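Can a small arm sort plastic bags into a bin yet, or is film still out of reach?

Solomiia Koval

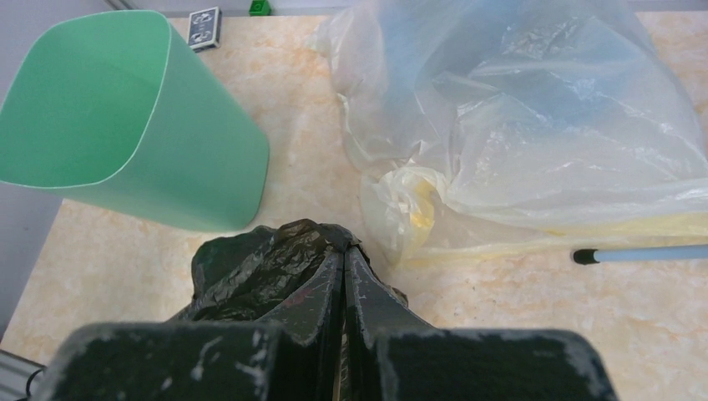 I am trying to decide whether to keep spending evenings on a bag-handling task or move to something a two-jaw gripper is better suited for. The setup is a six-axis arm on a rail beside a table, parallel gripper, one small camera at the wrist and nothing overhead. The job is to pick up plastic bags from a table that also has other small things on it and drop them in a green plastic bin. At home this is a chore a child does while looking at something else.

I log every attempt. In August I ran 300 on a single type of bag, the thin black kind, crumpled by hand before each run. A bag left the table in 291 of them. That sounds like the end of the matter, but I count a run as done only if the bag ends up in the bin and stays there, and by that count the number is much worse. Three things go wrong:

1. The bag comes up fine, the jaws open over the bin, and the bag stays on one jaw. I assume static, or a fold caught on a rough spot. The finger faces are fairly scratched up by now.

2. The bag hangs down farther on one side than the planner expects and drags over the rim. Sometimes the bin moves with it.

3. With a clear bag on the same table, the depth estimate goes bad in that whole area. The arm either stops high and closes on air, or goes down until the force limit trips.

The planner is Jotgate, stock settings apart from the approach height, which I set to 30 mm above the detected surface. Detection is a small segmentation model I trained on my own pictures. It does well on black and on yellow. On clear film it marks the highlights and misses the rest.

What I would like to know:

Is failure 1 a gripper problem or a motion problem? I would rather not buy fingers if a shake would do it.

Is anyone getting usable results on clear film from a wrist camera alone?

And more generally, is this a chore that machines can do yet, in a house, with mixed bags and mixed clutter? I have read plenty of claims and have not found one that states what was counted.

Hryhorii Melnychuk

Taking these in your order.

Release. Both, but try motion first because it costs nothing. Open the jaws to full width inside the bin, below the rim, and then move the wrist sideways so that the bag touches an inside wall. Back away from the wall slowly. The wall holds the bag by friction while the finger leaves. A shake in free air does very little to light film. The film has almost no mass, so there is little inertia to pull it off the jaw, and it simply follows the hand around. I spent a week tuning a shake before I accepted this.

If wiping against the wall is not enough, look at the fingers. Scratches with raised edges catch film. Sand the faces flat with fine paper, clean them, and test again before you change anything else. If you do go to pads, pick something that grips under pressure and lets go when the pressure is gone. Soft silicone is good for picking and bad for letting go. I had the best results with a hard pad with shallow grooves cut across it. For static, check whether the fingers are conductive and grounded. Printed fingers usually are not, and bare film sliding over them will charge them. Room humidity matters as well. My own release failures went up noticeably when the heating was on.

Thin walls cause one more problem with the wiping method. A light bin will tip or slide when you press film against it. Put a weight in the bottom, or screw it to a plate. Your failure 2 improves at the same time.

Drag over the rim. The planner treats the held object as a fixed shape, usually a box the size of whatever was detected on the table. A crumpled bag opens as it is lifted, so the box is wrong the moment the jaws rise. You have two choices. The cheap one is to assume the worst: measure the longest bag you use when it is held by one corner and hanging, and clear the rim by that length plus a margin. The arm takes a longer path and you lose some time on each pick. The better one is to stop after the lift, look at the hanging bag, and set the clearance from what you see. A wrist camera has a poor view for this, because your own jaws hide the part you care about. A second camera at table height, looking across, fixes it.

Clear film. I do not know of anyone doing this well from the wrist alone with ordinary depth sensing. The sensor sees through the film in some places and gets a highlight in others, so you receive a mix of table height, film height and nothing. Do not average those. What I do is ignore depth inside the mask entirely, come down at a low fixed speed, and stop on contact. Set the table height once by touching it in several places and fit a plane. After that the film's height hardly matters, since the jaws can go to the table and close. Film compresses.

For the mask, train on the outline. Light the table from a low angle on one side and the edge of the film throws a thin shadow that the model can learn. Overhead light gives you bright spots that move whenever the camera moves, and your model is learning those. A strongly patterned tabletop makes it harder too. Try a plain dark mat for a day. If the misses go away you know the marbling or wood grain or whatever you have there was part of it.

On the general question: in a fixed cell with one kind of bag, yes, it can be done and has been for a while. In a kitchen, with whatever is lying there, I would say no at present. It can be shown working. I have not seen it left alone for a month.

Chun-hung Mok

just use suction

Marichka Zhuravel

Suction on crumpled film is not a good suggestion without more detail. A standard cup leaks at every crease. A high-flow unit will hold it, but then the bag gets pulled into the cup, and you have traded a release problem for a worse one. It is also loud, which counts against it in a house.

I work on the shop-floor side and can speak to that part. We ran a cell at Wutlow that removed liner bags from totes. One type of liner, one size, always in the same place. It stayed in service for the length of the contract, and the longest it ran without a person touching it was 72 hours. Nearly every stop was film left on the fingers or film wrapped on the wrist. Picking was seldom the cause. We ended up adding a short air jet at the jaw faces, fired as they opened, and that did more than all of the software changes together. If you have compressed air, try it. A small solenoid valve and a piece of tube are enough.

Two comments on the counting, as you raised it.

Your definition is the correct one. "Left the table" should not be reported as a success at all. I would split your log into pick, carry, release and stay, and record the first stage that failed. You will probably find that one stage has most of the failures, and that tells you where to spend the evenings.

Also log what happened to everything else. In a house the robot has to leave the other things where they were. If it gets the bag and also sweeps a pen to the floor, a person has to come and pick up the pen, and the chore has not been saved. I would mark that run as failed. Very few published numbers include this.

I disagree with Hryhorii on the dark mat. As a test it is fine, but do not leave it there. If the aim is a household task then the ugly tabletop is part of the task, and a model that works only on the mat has to be trained over again later.

As for whether to continue, I would fix release first. Folding is harder and rigid items are easier, and bags sit somewhere in the middle. You have the pick. Weight the bin, sand the fingers, wipe on the wall, and run the same number again with the same bags before you touch the clear ones.

Solomiia Koval

Thank you both. Bin weight and wall wipe first, then sanding, one change at a time so the log means something. I have no compressed air here, so the jet will wait. I will split the stages as Marichka describes and post the table when the set is finished.

Related

Parallel gripper drops socks on the second fold
Jotgate: held object size does not update after lift
Fitting a table plane by touch, how many points?
Pledwood fingers, replacement pads or print my own?
Emptying a dishwasher with one arm: what counts as finished
Lysenko force sensor drifts when cold
Low side lighting for clear parts
Wrist cable catches on the rail at the far end of travel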